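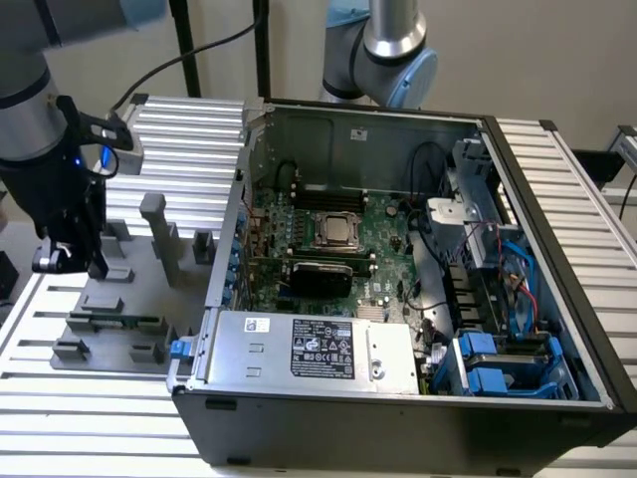

Tower on its side, panel off, ready for a good going-over.

I love this job. Give me a rainy afternoon, an old desktop and a soft brush and I'm happy until supper! A lot of folks put off opening their computer for years because they think they'll break something, and then they wonder why it sounds like a hair dryer. It's friendlier in there than you'd think, so here are the habits I've picked up from doing it for myself, my sister and half the street in Vallejo.

Before you open it

Shut down properly, switch off at the wall, pull the power cord, then press the power button once and hold it for a few seconds. Unplug everything else too (take a phone picture of the back first, you'll thank yourself). Lay the tower flat with the open side up. Working on one that's standing is miserable, and screws love to fall down behind the board.

Touch bare metal on the case before you touch anything green. I do it every time my hand goes back in, and by now it's automatic, like wiping my feet.

Getting the dust out

Start at the top and work down so you aren't cleaning the same spot twice. A clean 1-inch paintbrush with natural bristles is my favorite tool for this, cheaper than anything sold for computers and much nicer to hold. Brush toward the vacuum nozzle, but keep the nozzle itself a hand's width off the board. If you use canned air, go in short puffs with the can upright, and hold the fan blades still with a finger so they don't spin.

Leave the power supply closed! Brush the vents from the outside and move on. There is nothing in that box you need to see.

Cables

My absolute favorite part. SATA cables are often brightly colored, so it's easy to follow one from the drive back to the board. Tuck the slack along the side of the case, away from any fan, and hold it there with a strip of hook-and-loop. Please don't use zip ties inside a computer you plan to open again. I cut through one at my friend Vasanthi Iyengar's place and nicked the wire next to it, and she still brings it up.

If a plug has a little clip, squeeze the clip before you pull. If it doesn't want to come, look again from the other side before you pull harder.

Screws

I use a muffin tin. One cup for the side panel, one for the drives, one for cards, and a spare for the mystery screw. Mine is a Sumwood tin from 1976 that belonged to my mother and has never made a decent muffin, but it's a wonderful screw tray. An egg carton does nearly as well, only it tips over.

A place for every tool

The other thing that changed my workshop was getting tools up off the bench. Once they were on the wall I stopped losing the small ones, and cleanup at the end of the day takes me 4 minutes.
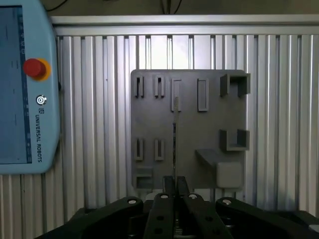

What's the best way to lay out a tool board so it stays tidy?
Put the tools you reach for most at elbow-to-shoulder height, give each one its own holder, and leave a finger's width between them so you can lift one out without knocking its neighbor. Lay everything out flat on the floor first and shuffle it around until it feels right, then mark and drill.

A few more while I'm at it

Slots are great for flat things like rulers and scrapers, and deep pockets suit pliers. Hang the brush with the bristles down so dust doesn't settle in it.

Write the date you last cleaned the computer on masking tape and stick it inside the side panel. I do mine every May, when the windows start being open again.

Old drives you've taken out go in a padded envelope with a label, never loose in a drawer with the batteries.

And when you close it all up, plug in and listen before the last screw goes in. If something ticks, it's almost always a cable touching a fan blade. Shut it down, unplug it, and move the cable over.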